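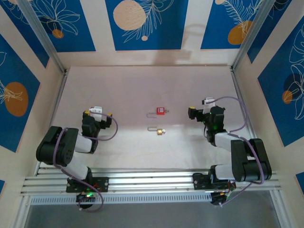
*Two arms, two small padlocks*

# Woltska Arrivals

Monthly counts of people registered at reception centers after being forced from home by fighting or flooding, gathered from local bulletins and typed up into one plain table. If you've ever tried to follow a displacement story past its first week of headlines, I hope you'll love having this as much as I do!

## What's in it

- `arrivals.csv`: 4000 rows, one per center per month
- `centers.csv`: 283 centers, with district and opening month
- `notes/`: scanned bulletin text, in 8 languages

Columns in `arrivals.csv`:

| column | meaning |
|---|---|
| `center_id` | matches `centers.csv` |
| `month` | month of the bulletin |
| `registered` | new registrations |
| `minors` | under 18, blank if not reported |
| `source` | bulletin name |

## Known gaps

The `minors` column is filled for roughly 70 percent of rows. Dierckx district stopped splitting by age in November, so its later rows are blank. Blank means unknown, please don't read it as zero.

People who moved on and registered again get counted twice. Don't add months together and call it a total.

Drullau has two centers with the same name (ids 41 and 42). They're different buildings.

## Loading

```
fanex load arrivals.csv --key center_id
```

Fanex is just our small loader script, any CSV reader works fine.

## Thanks

Davoud Ghorbani typed in the whole Drullau backlog and caught a pile of my date mistakes along the way. Huge help! Corrections are very welcome, open an issue with the bulletin name and the row.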